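Shop Robotics, Handout 4: Cable dress and reach

These notes go with the second evening on the bin-picking build. Read them before you touch the Skokevgate budget sheet, which still lists 3,800 for "integration" and doesn't say what that buys. My guess is mostly hoses.

Narendra Pathak's write-up of the Stolley shop cell claims 218 picks an hour. I don't believe it, and you shouldn't either until you see how he timed it. He started the clock with the arm already over the bin and left out every pick that had to be retried. Clock the full cycle, home to home, for 15 minutes, and write down the misses.
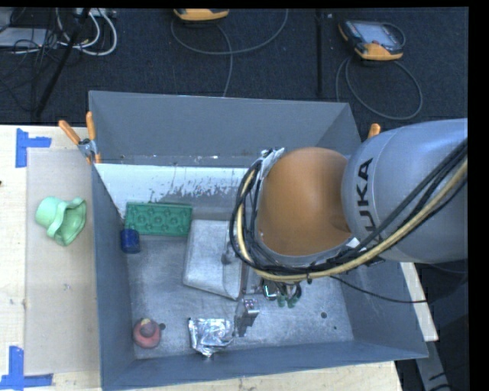
Cable routing gets half a page in most build guides, and it deserves more. People plan the path of the gripper and forget that everything strapped to the wrist has to make the same trip. Look at how thick the black bundle is where it wraps the orange joint, with the yellowish hose running beside it, and then at the one thin cable that droops away over the bin wall. A loop like that can catch on an edge. Tie it back, then jog the last joint slowly through its range by hand control before you trust any program.

Sloped walls are sold as a cure for parts stuck in corners. Maybe. A small part low against a wall still leaves the fingers very little room, so test there first - the middle of the floor flatters everybody.

For next time: bring 2 logs, one with the clamps checked before each run and one without. If the numbers match, I'll drop the subject.

Related handouts
Handout 2: Clamps, tape and other fixtures
Handout 3: Reading the Giltton gripper sheet
Handout 5: Timing a cycle fairly
Chauhan notes on hose wear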